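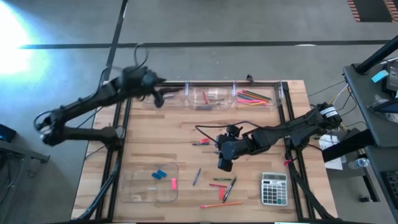
Pens, pencils and erasers on the sorting table, with a two-arm station at work.

Statport to decide Sunday on second two-arm station

Statport will vote Sunday on whether to buy a second two-arm sorting station for its packing floor, and the number everyone is stuck on is floor space, not the price.

Two bids in so far. Drister wants $180 a week on a lease, service included. Simanjuntak is offering a straight purchase with a payment plan of $185 a week, and the shop owns it at the end. Five bucks apart. The catch is in the extras – Drister charges $400 for delivery and set up, Simanjuntak says that's in the price but hasnt put it in writing yet.

Desk supplies are the first job on the list. Erasers in a shallow tray, pencils and pens in clear bins along the back of the table. Small stuff, mixed sizes, lots of it before school starts in September. 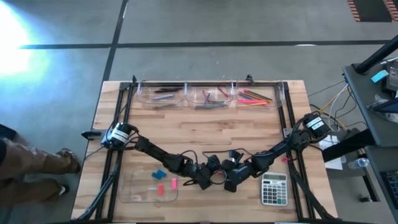

Two grippers close together over the middle of the table. Bins are at the back.

Planning notes passed around this week also ask for money for spare grippers, cable ties and a wider walkway. Spare fingers are the item most likely to get cut. Staff on the floor want them kept in, and want teh walkway taped before anything gets delivered.

Nerkitz, the building's owner, still has to sign off on extra power. No answer as of Friday's deadline for this item. A lease would need to be renewed every year. The purchase would tie up the equipment line in the budget until it's paid down – one reason the vote could slip.

Bids are filed under request 2041 at the front office. Meeting starts at 4 p.m., open to all shifts.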